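Flusness Baseball Forum > Roster Talk > Toprak sent down again

kvainio44
2018-03-03
Saw the move posted this morning. Erdal Toprak goes back to Nustholm after 2 games with the big club. He had a double and a walk and didn't look lost out there. I don't get it. Altıntaş is hitting .254 and hasn't moved off third base all spring.

borkowska_z
He has options left and Altıntaş doesn't. Same reason as last time.

kvainio44
I know how options work. I'm saying the kid can't get going if he's on a bus every four days. Karaca said when she took over as manager that young players would get a real run.

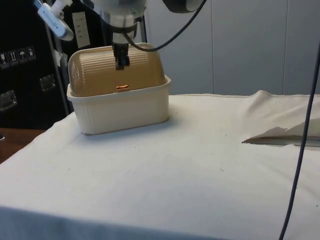 She said it again in the radio interview. So far the longest run anyone has had is a week, and that was only until the shortstop's hamstring healed.

leftfieldozan
A double and a walk is six at bats. He also struck out three times on the same slider low and away. Let him see that pitch every day down there until he stops chasing it.

borkowska_z
Agree with Ozan. I watched him a lot in Nustholm last year and it was the same pitch then. Good arm, though.

candent_end_bleachers
Disagree. Pitchers down there can't throw that slider for strikes, so he won't learn to lay off it. He hit 70 points higher in the second half last year and what did it prove?

leftfieldozan
That he was better in the second half.

candent_end_bleachers
Against kids and guys on rehab.

kvainio44
My bigger worry is the bench. With Toprak gone we have one left-handed bat, and he's the backup catcher. Karaca won't pinch hit with him before the eighth in case the starter gets hurt.
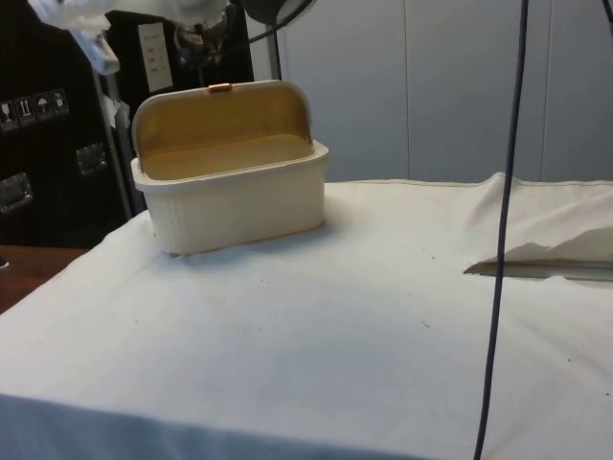 That already cost us in the Candent game, bases loaded in the seventh and a righty hitting against their best righty.

borkowska_z
Fair point on the catcher. I'd drop the extra reliever and carry another bat.

leftfieldozan
Not with this rotation. They're barely getting through five. He'll be back by May anyway.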